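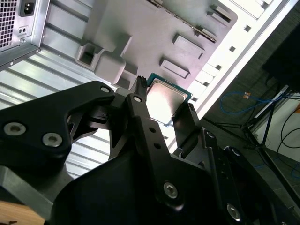 The Nolau slip is the name most of us use for a fault in robotic processor handling: the gripper's fingertips creep along the edge of the chip while the controller goes on believing it has a firm hold. I first ran into it at Clarwood, where we take old desktop computers apart and rebuild them with an arm, and I've been keeping this entry up to date ever since (badly, I admit, but I do try!). The name comes from the Nolau test bench, where it was first written up properly.

Background

A desktop processor is a nasty little thing to pick up. It's flat, the metal heat spreader on top is smooth, and the only decent place to pinch it is along the thin edge of the green circuit board underneath. Press too lightly and it slides, press too hard and you chip the corner. People do this with two fingers and never think about it. Our arm does it with two fingers too, and it thinks about it a great deal – mostly wrong, in the early months.

Cause

The controller we used, a Prasside unit, judged its grip from how far the fingers had closed. If they stopped at the expected width, the part was held, end of story. But a chip that has rotated a few degrees between the fingers can stop them at very nearly the same width, so the log says "held" and the arm carries on down to the socket with the part sitting crooked. Dust on the rubbery tips made it worse. So did leftover thermal paste, which gets absolutely everywhere.

What goes wrong

The chip itself usually survives. The socket is what suffers, at least on boards like ours where the contacts are in the socket, because a corner coming down first will sweep across them and fold them over. In one run of 289 placements we had 44 slips. Most were caught by a person with a hand near the stop button, but the ones that weren't cost us the board every time. I tried straightening contacts with a needle for a whole December and I don't recommend it.

There's a safety side too, and I'd put it higher than the boards. When a chip drops into an open case the natural thing is to reach in and grab it, and the arm is still moving because as far as it knows nothing has happened. Noémi Sárközi got her knuckles pinched against a case wall that way. She was fine, just bruised and very cross! After that we fitted a hold switch at the front of the bench, and the rule now is that hands stay out until the arm is parked and the drive power is off.

Fixes

Changing the fingertips helped some. What helped more was the Halász check, a short pause above the socket where the wrist camera compares the chip's edges with the socket's edges and backs off if the angle is out. It adds time to every placement, and I grumbled about that until I'd seen it refuse a few bad ones.
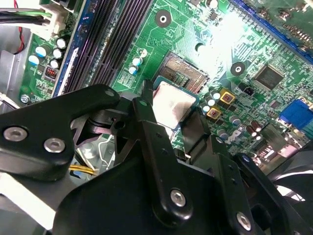
Noémi Sárközi wants it noted that the check only looks at rotation. A chip that is square to the socket but tipped up on one side can still get through, she says, and she would like a force limit on the way down as well. I agree with her, and we've set one, though I'm still fiddling with the number.

See also: socket damage, grip sensing, hold switch

Comments

benchrat: We had the same thing with a different controller. Cleaning the tips every 100 picks got rid of most of it for us.

Odile: Does the pause work on shiny boards? Glare drives our camera nuts.

tmk_repairs: Please put the part about hands at the top of the page. New people skip to the fixes.

Contact the editors | © Clarwood Bench Notes | Back to top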